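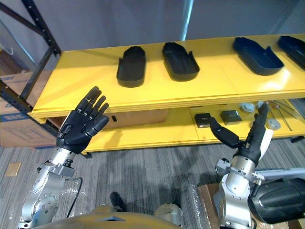 Thursday, 17/02/2022

Well, I'm home at last with my feet up on the other chair and a bowl of soup going cold beside me, and I want to get this down before I fall asleep, which could be any minute. It was a long day at the shop and a nice one, mostly, and I always regret it when I skip the nice ones.

It snowed again before breakfast, so I took the early bus and got in before Elsa had even put the coffee on. She gave me one of her cardamom rolls (the burnt one, but I like them that way) and we talked about her daughter's apartment for far too long, with the lights only half on and our coats still buttoned. Then Slavica came in stamping her boots and said the Tuominen order had been moved up, and that was the end of our pleasant little morning.

So, the yellow shelves. I have been promising since July to sort out that bottom shelf, and I still haven't! It's the dark one where everything small goes to hide. The round silver tin is there, and the white lid, and those long thin metal rods lying in a bundle at the far end, and the cardboard box pushed back into the shadow at the other side. I meant to go through the lot today. I got as far as crouching down with a cloth and a good attitude, and then my knee made a noise and I stood up again and decided the top was more important anyway.

And the top does look lovely, I will say that for myself. That yellow is so cheerful in February. I wiped the whole length of it first thing and the lamps shone in it like a kitchen in a magazine. Then out came the trays, the long ones shaped like the sole of a shoe, black ones and that deep navy I like so much. Anneli says she can't tell the navy from the black, and under those lamps I have some sympathy, but once you see the blue you keep seeing it. I'd have everything in it if they let me, right down to the aprons.

Elsa and I had our usual difference of opinion about how to lay them out. She wants them straight as soldiers. I set them down at whatever angle my hand likes and leave a bit of air in between, so you can get your fingers under the rim. We have been having this argument for years and I think we would both be sad if one of us won it.

The Tuominen order is 300 pairs of the winter insoles now and another 400 when the warmer weather comes, and Sointu has written it all up on the board in her beautiful schoolteacher handwriting. She also wrote 2,466 in the corner and circled it, and wouldn't tell us what it meant until lunch. It's how many pairs have gone out since we moved into this building. Elsa got quite misty. I thought about that first week, with no heating and all of us working in hats, and I got a little misty too, if I'm being truthful in my own diary. 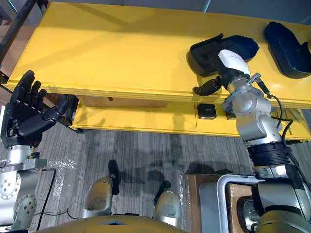

Lunch was late and worth waiting for, pea soup and the good rye bread, and Morfudd had sent over a jar of her pickled beets from Plorkau with a note I couldn't read a word of. I ate too many. Afterward I went back to the bench feeling heavy and slow, and spent a while just looking at the long bare stretch of it on the left, with those big soft shadows lying slantwise over the yellow. I do love an empty table. All the trays you could want up at the right, and then all that room to spread your elbows! I had plans for that space, involving the Lusomen samples and a pot of tea, but Slavica got her paperwork onto it before I could move.

We talked about trays again too, of all things. The old ones had flat sides and everything slid out if you so much as sneezed. I like the walls on these, nice and tall, and the way they narrow toward one end, so you know which way round you've got hold of them without thinking. Slavica would like a second set from Edelex. Sointu said she'd see what the budget said, in the voice that means the budget has already said no.

I left at ten past five with the last of the rolls in my pocket and my scarf on inside out. The bus was warm and I nearly missed my stop.

To remember for tomorrow: return Morfudd's jar (washed), ask Anneli for the name of her knee doctor, buy cardamom so Elsa will let me have an unburnt one. And the bottom shelf. I'll start with the tin.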